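Draka ドアヒンジ用ブッシュ交換キット 使用レビュー

対象車両はNundurcombe製シャシーのロードスター・レプリカ。FRPボディ、ドアは前ヒンジ、左右とも上下に鋼製ヒンジを持つ。ドア本体は量産車のものより軽いが、ヒンジの間隔が狭いため、ピンとブッシュにかかる横方向の荷重は見た目ほど小さくない。キットを組んだ時点でヒンジは付属品をそのまま使ったが、運転席側のドアが下がりはじめ、ストライカーとの当たりが片寄るようになったので、ブッシュとピンを一式交換した。以下はその記録と評価である。

症状

ドアを半分開いた位置で後端を持ち上げると、手に分かる遊びがあった。閉じるときにはラッチがストライカーの下側に当たり、最後に乗り上げるような動きをする。ストライカーを下げれば一応は閉まるものの、ドア後端とリアフェンダーのプレスラインがずれる。FRPボディの場合はここで開口部側を疑いたくなるが、ヒンジボルトを締め直しても遊びが残ったので、原因はピンまわりと判断した。

外したピンには、上側ヒンジの荷重がかかる面に段付き摩耗があった。下側は比較的きれいだった。元のブッシュは薄い焼結材で、上側のものは楕円になっていた。グリスは固着し、砂が混じっていた。ピンだけを新品に替えても、ブッシュが楕円のままなら効果は薄い。

キットの内容

左右ドア分のフランジ付き黄銅ブッシュ、ステンレスのピン、厚さ違いのシム、Eリング、小袋のグリス、それに紙1枚の説明書が入っている。説明書は英語のみで、図は1点。トルク指定はボルト径ごとの一般値が書いてあるだけで、この種のレプリカに固有の指示はない。ブッシュは袋ごとに上用・下用と分けてあるが、手元で測った限りでは寸法は同じだった。分けている理由は説明書からは読み取れない。

ピンの表面は研削仕上げで、端面の面取りも左右でそろっていた。ブッシュのフランジ裏には切削時の返りが残っているものがあり、そのまま圧入すると座面から浮く。オイルストーンで軽く落とした。この価格帯の部品としては許容できるが、返りの確認は説明書に一行あってよい。

比較のためにAvicoの樹脂ブッシュ版も取り寄せた。差額は2,000円で、Drakaのほうが高い。Avicoのブッシュは含油の樹脂で、圧入は手で押し込める程度に軽い。組み付け直後の動きは滑らかだが、フランジが薄く、シムで隙間を詰めたときに縁が変形した。ドアをジャッキで受けながら位置を決める作業では、途中で何度か荷重が偏る。その段階で傷がつきやすい部品は扱いにくいと感じた。

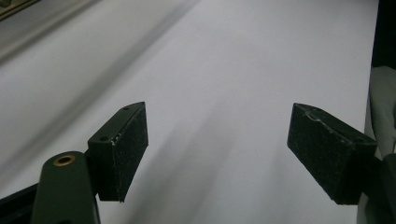
ブッシュの圧入では、ヒンジ側の穴の下処理が結果をほぼ決める。この車のヒンジは塗装済みで、穴の内側にも塗料が回り込んでいた。リーマを通す前に剥離剤で塗膜を落とし、入口のかじりを800番の耐水ペーパーで整えてから当て金を使って押し込んだ。入ったかどうかは指先でも確認できるが、目で見るなら縁の出方がよい。写真の暗いオリーブ色のアームに収まっている真鍮のブッシュのように、中央の穴が暗く抜け、周囲の金属が輪に見える状態であれば、入口側の塗料かすや削り粉の残りは見つけやすい。輪の幅が一方だけ太く見えるときは斜めに入っている疑いがあるので、そこで押すのをやめて入れ直す。万力で直接挟むとこの傾きを見落としやすく、ボルトとカラーで引き込むほうが確実だった。

圧入後の内径はわずかに縮む。キットのブッシュは縮みを見込んだ寸法になっているらしく、下側の2か所はピンがそのまま通った。上側は運転席側だけがきつく、ハンドリーマで薄くさらった。ヒンジ側の穴の精度による差と思われ、ブッシュの不良とは考えていない。ここで無理にピンを打ち込むと、フランジが浮くか、ピンの表面に縦傷が入る。傷の入ったピンは相手の黄銅を削り続けるので、再使用は勧めない。

ドアの取り付け

ドアの裏側の配線とチェックストラップを外し、下からパッド付きのジャッキで支える。FRPのドアは下端の角に荷重を集中させると塗膜に星形の割れが入るので、当て木はできるだけ長いものを使う。ヒンジボルトは車体側を仮締めにし、ピンを上から通した。上側ヒンジを先に組み、下側でドアの倒れを合わせる順序が楽だった。

シムは上側に薄いものを入れ、下側は無しで落ち着いた。説明書には「必要に応じて」としか書かれていない。入れすぎるとフランジ面の摩擦が増え、ドアが途中で止まるようになる。開閉の途中で手を離し、チェックストラップの位置以外で止まらないことを目安にした。ストラップを外した状態でこの確認をしておくと、重さの原因がヒンジにあるのかストラップにあるのかを切り分けられる。

ストライカーは、いったん交換前の位置に印を付けてから全部緩めた。ヒンジ側が正しく直っていれば、以前に下げた分を戻す方向に動く。今回もそうなり、フェンダーとの段差は目視で気にならない程度まで減った。ウェザーストリップの潰れ方も変わるため、紙を挟んで引き抜き、抵抗が上下で大きく違わないことを確かめた。

グリスについて

付属のグリスは半透明の柔らかいもので、銘柄の記載はない。黄銅とステンレスの組み合わせでは潤滑が切れたときに鳴きが出やすいので、使用量を惜しまないほうがよい。ただし余分はフランジの外に押し出され、そこに砂が付く。組んだあとに何度か開閉し、はみ出した分を拭き取った。片側には付属品を、もう片側には手持ちのTveitの防水グリスを使った。

その後の走行は2,000kmである。運転席側に付属グリス、助手席側にTveitを使った状態で、どちらも鳴きは出ていない。違いは気温の低い朝に出る。Tveitの側は最初のひと開きが重く、数回動かすと軽くなる。付属品の側は最初から軽いが、洗車後にはフランジの縁に薄く水が残り、拭くと布にわずかに黒い汚れが付いた。使用頻度の差もあるので、この結果だけで優劣は決めにくい。雨天に走る車であれば、私はTveitを選ぶ。

耐久の見込み

路上の走行距離はヒンジの負担を直接には表さないので、開閉回数のほうも見ておきたかった。外した古いヒンジの一組にDrakaのブッシュを組み、ドア後端の荷重に相当するおもりを腕の先に付けて、ワイパーモーターで往復させる簡単な台を作った。2,000回の時点で止めて分解したところ、ピンの表面には当たりの帯が付いていたが、爪に掛かる段差はなかった。ブッシュの内面は荷重側が光り、反対側には加工目が残っていた。遊びはダイヤルゲージの針がわずかに動く程度で、交換前の車両の状態とは比べるまでもない。

この台はドアを勢いよく閉めたときの衝撃を再現していない。砂も水も掛けていない。したがって、初期のなじみの様子を見たものと考えてほしい。Avicoのブッシュも同じ台に載せたが、途中でモーター側のリンクが緩んだため比較できる値が取れなかった。記録からは除外した。

気になった点

Eリングの溝がピンの端に近い。リングプライヤーの先が滑るとすぐ外れ、狭いドア開口部では探すのに時間がかかる。予備は入っていない。溝の位置を少し内側にしてピンを長くすれば済む話で、次の版では改めてほしい。

ブッシュに給脂穴がない点も惜しい。ヒンジ側に穴を追加すれば注油の経路は作れるが、圧入したブッシュにも同じ位置で穴を開けることになり、内面に返りが出る。塗装済みの車両でそこまで作業する人は少ないだろう。現状では定期的にピンを抜いてグリスを入れ替えるしかない。ヒンジカバーのある車両では、その作業のたびに内張りの一部も外すことになる。

適合表の書き方も不十分である。「Nundurcombe系」とひとまとめになっているが、同社のシャシーでもヒンジの穴径は年式で違う。私の車は表の通りで問題なかった。中古で買った未完成キットや、前の持ち主がヒンジを量産車用に替えた車では、穴径とピンの有効長を測ってから注文するほうがよい。販売店は開封後の返品を受けていなかった。

異種金属の接触については、ヒンジが鋼、ブッシュが黄銅、ピンがステンレスという構成なので、塗膜を落とした穴の縁から錆びる可能性がある。圧入前に穴の内面へ薄く防錆油を塗り、組み付け後に縁だけ塗料を差した。説明書に記述はないが、沿岸部で使う車には必要な処置と考える。

評価

部品の寸法精度と材質の選択は良好で、ピン側の仕上げは特によい。ブッシュの返り取りとEリングの扱いにくさで少し減点する。説明書は経験者向けで、初めてヒンジを外す人がこれだけを見て作業するのは難しい。リーマと引き込み用のボルト、カラーは別に用意する必要があり、工具から買う場合はAvicoとの価格差よりそちらの出費のほうが大きい。

ドアの下がりがピンとブッシュの摩耗によるものなら、このキットで直る。FRPの開口部がつぶれている場合や、ヒンジを受ける補強板が剥がれている場合には効果がない。注文の前にボルトの根元を押さえてもらい、ドア後端を上下に揺すって、動いているのがピンなのか板なのかを見ておくこと。私の車では助手席側の補強板に薄い隙間があり、今回は樹脂を流して固めた。再発するようなら3月の車検整備に合わせて板ごと作り直す予定で、ヒンジはそのまま使う。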